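Sorting out the echo in the back room

The back room measured badly from the day I moved my desk into it. Bare plaster on four sides, hard floor, flat ceiling. A hand clap in the middle gave a short metallic ring that lasted long enough to hear as a separate sound, and every call I recorded there had it.

I bought two boxes of foam tiles from Vano first. They did what thin foam does. The ring above 2 kHz got shorter and nothing else changed. Speech came out duller but still boxy, and the low end built up as before. Thin foam on a wall takes the top off and leaves the part that bothers people.

The second attempt was heavy curtain fabric. Weight matters more than color or brand, and so does the gap behind it. Fabric pressed flat against plaster absorbs very little below the treble range. The same fabric hung in loose folds a few inches off the wall works noticeably lower. I ordered Kosano stage cloth by the roll and hung it with twice the width of the wall, so it gathers. 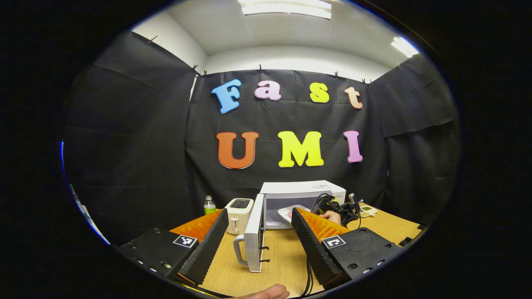

For measuring I used a cheap omni microphone and the free version of Ruddock, which plays a sweep and plots decay time per band. I took readings at the desk and at two other spots, then averaged them. A single position is misleading in a small room. Move the mic a foot and a null at 120 Hz turns into a peak.

The midrange came down to where I wanted it on the first evening. Decay at 1 kHz is short enough now that I stopped looking at it. The plot still shows a ridge at the bottom, which fabric was never going to fix. That takes thickness, and I have a stack of mineral wool panels waiting in the hall for the corners.

A few notes on hanging, as I got some of this wrong.

Put the fixing line slightly below the ceiling. I started by trying to close the gap completely and lost an afternoon to it. The difference in the readings was within the error of the mic.

Wash nothing before hanging. Stage cloth is usually treated with a flame retardant, and the treatment on mine comes out in water. Check the label on yours, and keep the paperwork if you rent.

Buy more length than the drawing says. I cut one drop 30 inches short because I measured from the wrong side of the door casing, and a short drop is hard to hide.

Steel brackets from Gonen held up fine. The plastic ones in the same range flexed under the cloth and I sent them back.

Noise from outside is the same as it was. Absorption works on sound already in the room, and people mix this up constantly — a curtain will not stop a truck. If the complaint is the neighbor or the street, the money belongs in the window and the door seals.

The corner panels go up in September. I'll post the before and after plots with the mic in the same three positions, marked on the floor with tape this time.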